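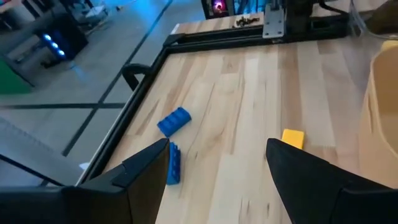 Three Blocks to Start: Yuxi Dai on Play, Tables and the Geltard Shop

7/19/21

Yuxi Dai was on her second cup of tea when I came by the Geltard shop in Bomolthorpe, and she had already made me one, which I let go cold because we got to talking (sorry, Yuxi!). She has been running the building block afternoons there for a good while now, and she has a way of telling you one thing by way of four others, so I have tidied up the order a little.

I asked first about the wood, since she had patted the tabletop at least twice before I sat down. "Oh, I love a butcher-block top," she said. "All those long strips, some a bit paler, some a bit more tan, and then you put a bright blue brick on it and the blue just sings. We had white tables before and I never liked them. Everything looked like the dentist's."

The sturdy black metal along two sides was her choice too, though she had to argue for it. Her partner in the shop, a quiet man from Mellen, wanted something softer looking. "I told him, children lean. Grown-ups lean worse. I wanted a corner that would stay a corner."

What surprised me was how little she puts out at the beginning. The shop owns 3544 pieces, a number she gave me straight off and with some pride, and 706 of those came in a single box from a family in Tapia who were moving away. Yet she likes to begin with a couple of blue bricks and a little flat yellow one, and plenty of bare wood to spread into.

"If you tip out the whole tub, they dig," she said. "They dig and dig, and it's a lovely noise, but you don't get much building for the first half hour. With a few, they pick one up and turn it over. They look at the studs. Somebody always wants to know what the yellow one is for, with its smooth top, and I say well, what do you think? And I've heard it's a door, a slice of cheese, a bed for a mouse."

Does she mind the tidying? She laughed and said she had been sorting by color for years, then gave it up in July of last year and went over to sorting by shape. "Color looks pretty on the shelf. But when you need a narrow one, you need a narrow one, and you'll take it in any color going."

The afternoons run until five, and there is usually more tea.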